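Brutcombe Footpath Drainage: Progress Report to the Siregar Fund
March 22, 2024

Work on the Brirnell section is complete. The contractor, Skolau, laid 400 metres of perforated pipe and cleared five culverts. Stone surfacing has reached 122 metres of the 700 metre path; delivery of the remaining stone was delayed by the weight limit on the lane.

Spending is within the agreed budget. No change to the grant is requested.

Surfacing will resume in April, starting at the lower gate. Water levels in the ditch are read weekly and will be tabulated in the next report, along with the invoices for pipe and stone.
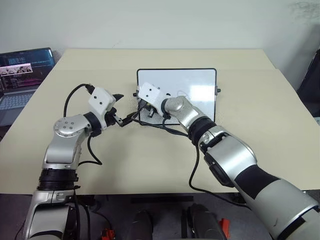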